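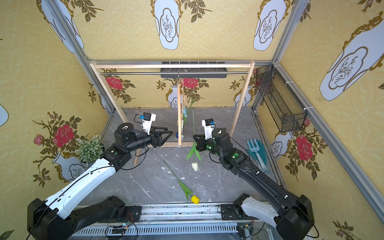 Home Shop Hanging Displays Care Questions Basket

Your questions about hanging flower displays
4 minute read

Hello, and thank you for stopping by. We get such a lot of lovely emails at Wutero about hanging artificial flowers on clips and hangers that Irina Stoica and I have finally sat down with a large pot of tea and written out the answers we give most often. If yours is missing, do write in, we really don't mind!

Do I need a special hanger?

Goodness, no. Any hanger that takes a clip will do. A wooden one with a wavy lower edge is a pleasure to work with, as the clips settle into the dips and stay there, but plenty of our customers use whatever is in the wardrobe. If you are hanging something heavier than a few tulips, give it a good tug first and see how it feels.

Which clips should I choose?

Small clothespin clips with a gentle spring. Very strong ones leave a dent in the stem, and on the softer plastic stems that dent never quite comes out. Colour is entirely up to you. I like pale ones, which disappear against the flowers, while Irina will happily put teal next to peach and somehow it always looks right when she does it. 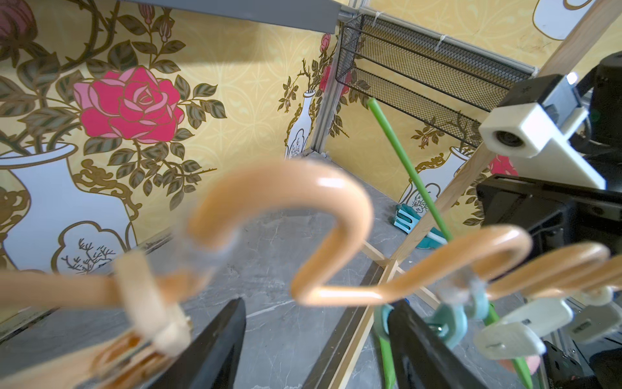 I'd also say to buy a few more than you think you want, since clips do wander off into drawers and coat pockets and the bottom of the peg bag. Our mixed tub holds 147, an odd number that comes from filling it by weight, and it will see most households through years of displays.

Should the flowers hang head down?

Usually, yes. Clip them near the end of the stem and let the heads drop, and the leaves will fall in their own way. Tulips look especially graceful like this. You can mix in one or two clipped halfway along so that they lean outwards, and I would leave a bit of bare hanger between the bunches too, or it all turns into a hedge.

What can I hang it all from?

A little wooden clothes rack is ideal, the sort with a rod across under the top bar. Stand it somewhere level and hook the hanger on before you add any flowers, then clip from the middle outwards, swapping sides as you go so it doesn't tip.
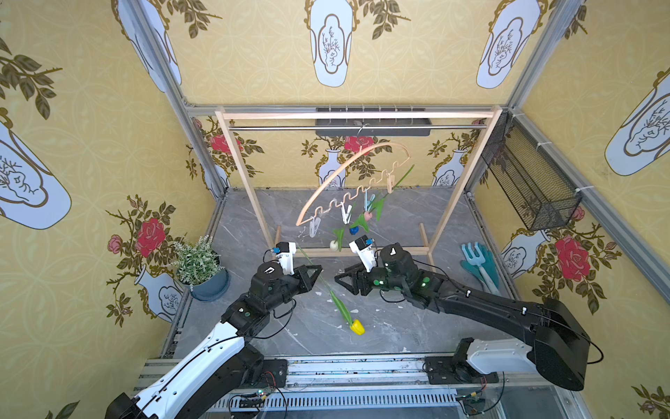 Once everything is up, step back to the far side of the room and have a proper look, and then leave it alone until you've had your lunch. I nearly always move one flower afterwards, and it's nearly always the one I was proudest of.

Will it look too much against patterned wallpaper?

Not to my eye! We are great lovers of big roses and vases on a wall. Keep to two or three flower colours and let one of them pick up something in the paper. Esther Makokha wrote to us in February about her Rernwood paper, which is very busy indeed, and she had used white buds with a single pink. Gorgeous.

How do I clean artificial flowers?

A soft dry paintbrush, working from the middle of the bloom towards the tips. For anything sticky, use a barely damp cloth, and test a leaf first in case the dye comes off.

Can I order stems in bulk?

You can. Boxes hold 200 mixed stems, and Jabari Mrema on the orders desk will swap colours if you ask before noon.

Contact us | Delivery and returns | © Wutero | Back to top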